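# Opening-up checks for the Statcombe community kitchen and hall

Last gone through in January by Celeste Moreira, with comments added by Laurinda Baptista after her first month of opening up.
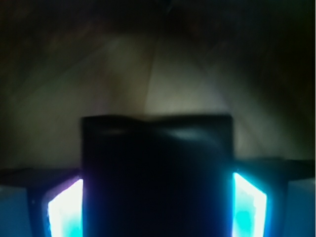 ## Before you unlock

- [x] **Path and front step clear.** Grit is in the yellow bin by the bike rack, and there's a scoop inside it.
 *Laurinda: The step looks perfectly innocent in the dark and then has your feet from under you, so do please take the torch out with you. I've put a bit of white tape along the front edge, which is already lifting at one end. I'll do it again when we get a dry spell.*
- [x] **Outside light working.** Switch is inside the porch, left-hand side, at shoulder height.
- [ ] **Gutter over the side door.** Still dripping. Reported again to the roofing people at Ikside, who have promised to come and look at it along with the flashing. Leave the cone where it is for now, even though it's in everybody's way.

## Hall

- [x] **Fire exits open from the inside.** Push each bar fully and let the door swing right out. Opening it a crack isn't enough, as the far one catches on its mat.
 *Celeste: I had the mat trimmed in the autumn and it still catches! If you find it curled up, roll it away altogether and I'll see about a thinner one.*
- [x] **Exit signs lit.** Both of them, including the one behind the stage curtain.
- [x] **Chairs stacked no more than 5 high.** The toddler group share this room with us and small people do love to climb.
 *Laurinda: Found one much taller stack after the quiz evening and took it down. I don't mind doing it in the least, but I'm not very tall myself and it was a bit of a wobble. A kind word to the quiz people might be in order, and I'm happy to be the one to have it, as I'm there most months anyway (we came last, since you ask).*
- [x] **Floor.** Look for splinters by the radiators and for any tiles working loose near the hatch.
- [ ] **Radiator guard, window side.** One screw missing at the bottom. It holds, but it rattles when the heating comes on. Screw on the shopping list.

## Kitchen

- [x] **Smell for gas before touching any switch.** If you smell it, leave the lights alone, prop the door open, go outside and ring the emergency number on the card in the porch.
- [x] **Fridge at 5 degrees or below.** Write the reading in the book every time, even when it's the same as yesterday.
 *Laurinda: The dial on the door and the little thermometer on the middle shelf never quite agree. Celeste says to trust the one on the shelf, so that's the one I've been writing down.*
- [x] **Fire blanket on its hook, tabs hanging down.** The tabs had been tucked up behind the case, I think by somebody being tidy. They need to hang free so you can grab hold and pull.
- [x] **Extinguishers.** Check that there are 2, that the pins are in and that the needles are in the green.
- [x] **Hot water urn.** Look over the lead and the plug, then fill to the line before switching on. It takes 30 minutes to come to the boil, so do this early and carry on with the rest of the list while it grumbles away to itself.
 *Celeste: The lid on the Vastex urn gets very hot round the knob. There's a folded tea towel on the shelf above it that lives there for exactly this purpose, and I would dearly love it to stay there.*
- [ ] **First aid box.** Low on medium plasters and out of blue ones. Burn gel is in date. I've asked Laurinda to pick some up when she's next in town.
- [x] **Knives back in the block and the drawer shut.**

## Toilets and corridor

- [x] **Emergency cord in the accessible toilet reaches the floor.** It mustn't be tied up or looped over the rail.
 *Laurinda: It was tied in a bow when I got there. Very pretty, but I untied it.*
- [x] **Hot tap warning notice in place.** The old one had faded, so I've written a fresh one in large letters.
- [x] **Corridor clear from end to end.** Pushchairs go in the porch or the alcove, please.
- [ ] **Handrail by the ramp.** A little loose at the top bracket. Safe to use for now, in my opinion, but look at it each time and shut the ramp gate if it gets any worse. Our side-door ramp is the only other step-free way in, so tell me straight away if you do.

## Signing off

Put your initials and the time in the red book, and copy anything left unticked on to the sheet inside the cupboard door. If you aren't sure whether something is worth mentioning, mention it. I'm usually up by half past six and I'd far sooner have a phone call over my toast.

**Opened by:** L. Baptista, 7.40 am
**Seen by:** C. Moreira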